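Gripper pair notebook – Monday, started 7:40

Pads first today. Both pads on the Mimo right-hand unit came off last night with the plastic scraper, no residue worth mentioning, and the new dark blue ones went on dry, then adhesive, then clamped shut overnight on a folded cloth. Opened them this morning and they sit flat! The old set had gone shiny along the tips, and I'd been blaming the linkage for slips that were pure pad wear. So that's one mystery off the list.

Counter on the right unit read 2,413 closes when I pulled the old pads. Writing it down because last time we didn't, and then we argued for a week over how long a set lasts. The left unit I'm leaving on its old pads for now so we can compare.

Pivot screws: went around every one with the small driver. Two were loose on the right unit, both on the outer arm, both the same quarter turn I remember from the spring. I put a dot of the Cludach threadlock on each and let them sit while I did the zero. (Don't do the zero first. I did it first last month and had to do it again.)

Zeroing went well. Close fully, hold, press, let go slowly, close again, read. The right unit came back to the same value on every try, which it has never done for me before. I think the old pads were squashing a little more each time and the encoder was faithfully reporting it. Very happy with this.

Then on to grip checks with odds and ends. I like a mix – something smooth and rounded that wants to squirt out, something blocky with ridges, a light carton. Smooth things tell you about the pads and blocky things tell you about jaw alignment. The pink one is my favorite because it is so unforgiving if the two pads aren't parallel.
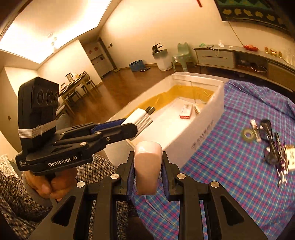
Phelan wrote in the margin of the shared copy that a smooth piece only proves the pads are parallel at that one opening, and that the check ought to be repeated with something narrow and something nearly at full width before anybody signs off on the pair. Fair point, and it's going in the routine. The linkage does toe in a touch as it opens, so a pad that's square in the middle of travel can be off at the ends. I'll add a narrow piece and a wide piece to the check kit tonight.

On to the opening numbers. The Stetorico sheet we've been using has the travel table for the older arms, so ignore its second column. I logged my own readings at full close, mid and full open and taped the list inside the case lid. Left unit mid reading is 162, and it stayed there through the whole session. Right unit mid is still to be confirmed after a full day of use, so treat what's on the list as pencil.

Camera modules next. Checked the seating of both by wiggling, which is crude but finds everything. No play. The wrapping that holds each one down gets slack with handling, so please look at it whenever you pick a unit up, and redo it if a finger slides under easily. A module that shifts a hair mid-session ruins the calibration for everything after it, and you won't notice until you line the two views up later.

Cable slack is the other thing. I want enough that the wrist can roll all the way over and not so much that a loop can drop between the jaws. Best test I've found is working down into a shallow box with both units at once, since the walls force your wrists into the awkward angles and any loop that's going to snag will do it there.

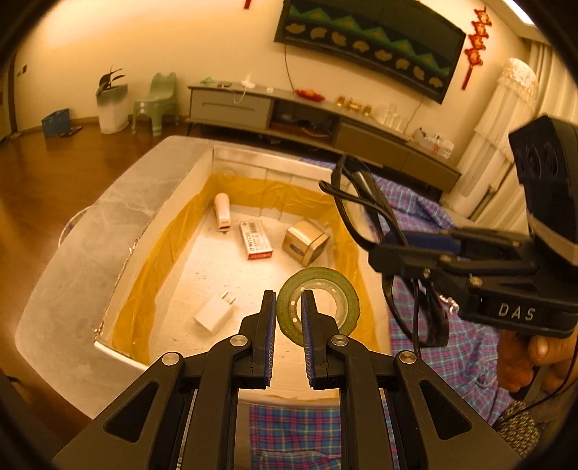 Reaching over a side wall is where the slack matters most, so I do that several times per hand, slowly, then at normal speed. Listen as well as look. A cable dragging on cardboard has a scratchy sound you can pick out even with the TV on in the next room.

Battery draw while all this was going on seemed lower than last week, but I didn't log it properly, so no claims. Will do it right on the next run.

Frame count at the end of the session: 370 on the short test clip, both units, no gaps. I ran it again with the cables swapped between ports and got the same. That swap was bugging me for ages, and now I can stop thinking about it – lovely.

Still open:
Wide and narrow pieces for the check kit
Right unit mid reading after a full day
Left pads, swap when they start to shine
Order 2 more sets of pads
Battery log, properly this time

Packed up at 11:15, jaws closed on the cloth, case lid left open so the threadlock can finish.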